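Linen curtains came out of the wash shorter than they went in. Can I get the length back?
Posted in Home and Laundry, Friday, February 6, 2026

olberg_porch
Hi all, I hope somebody can help me before I do something silly with a pair of scissors. We moved into a drafty old house in the fall and I treated myself to lined linen curtains for the dining room, the first ones I've ever bought that weren't from a clearance bin. They were 84 long when I hung them and they just kissed the floor, and I was so pleased with them. Then the dog had an accident on one panel, so I washed the pair of them on warm and gave them a spell in the dryer (I know, I know). Now they hover well above the baseboard and the lining peeks out at the bottom like a slip under a skirt.

Is there any way to stretch linen back? And if there isn't, would you let the hem down or lower the rod? The rod is screwed into plaster and I'd really like to leave it alone. The label says Jandar and gives the fiber content but no washing directions that I can find.

ladov_lane
Lower the rod. Ten minutes with a drill. Linen shrinks, it's what it does.

inthanon_sews
Oh, I feel for you, I did the very same thing to my bedroom panels the winter my youngest was born, and I sat on the edge of the tub and had a little cry about it. Please don't drill anything yet! You can very often get a good part of the length back, though maybe not every bit of it, and it costs you an afternoon.

Start by looking at how the lining is put in. If it's only joined at the top and hangs free at the bottom, you're in luck and can treat the two layers separately. If it's stitched all the way around, unpick the bottom edge first, and go slowly with a proper seam ripper and good light. The lining is probably a cotton blend and won't have drawn up as much as the linen did, so that's why it's showing.

Then soak the panels in the bathtub in lukewarm water with a small squirt of hair conditioner. Some people swear by it and some say it does nothing at all, and I still put it in, mostly for the smell. Leave them for half an hour, rinse, and press the water out with towels. No wringing, please, you'll get creases you'll be fighting until Easter.
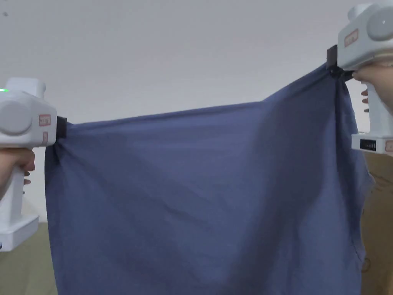 While the linen is still damp, get a second person to take the other end and pull gently and evenly along the length, working your way across the width a bit at a time. Go easy near the corners, they go out of shape before the middle does. After that I hang mine back on the rod, still damp, with old towels on the floor, and clip a row of clothespins along the hem for a little weight. Iron them on the wrong side before they're bone dry, pulling downward as you go.

Whatever length you're still missing can come out of the hem. Good curtains usually have a deep one, and you can let it down and face it with a strip of plain cotton. Mark the new line with the panels hanging, never flat on the table, and let them hang a couple of days first. Linen drops on its own, bless it.

And for next time, cold water and no dryer at all. I got up to 34 percent off my last set by waiting for the February white sales, if it comes to replacing them, but I really don't think it will.

olberg_porch
Thank you so much, this is a far kinder reply than I deserve after the dryer. The lining does hang free at the bottom, so I'm going to soak one panel on Saturday and see how it goes before I touch the other.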